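Robots Do the Dishes at Stonolance Open Day

Jul 2, 2023

Illwood had its busiest afternoon in a long while when Stonolance opened the doors of its robot workshop on Slaoui Street. Over 400 people came through, plenty of them kids who went around twice, and the line for the kitchen demo ran right out to the parking lot!

The workshop moved here from Kilport last October and this was its first open day. Visitors went in by groups of 40, got a short talk on how the robots are taught their chores, and then crowded up to the tables to watch.

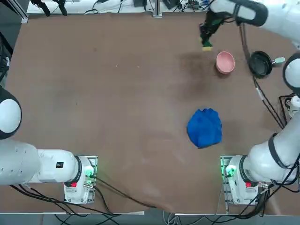
Aiman Harahap, who leads the household team, has wanted to show the neighbors this work ever since the move. He took questions all afternoon and hardly sat down (his sandwich was still in its wrapper at closing time). The cleanup table drew the biggest crowd, with its two white arms, a pink bowl and a black frying pan set out on brown cloth, and one gripper pinching a green and yellow sponge. Picking up something soft is a lot harder for a robot than picking up a block, Harahap told one group, because a sponge changes shape as soon as you squeeze it. One girl wanted to know if the arms could do her room next. "Ask me in a few years," he said.

The workshop hopes to hold another open day in the fall, with longer hours and more time at each table. Entry will be free again, and school groups can sign up at the front desk.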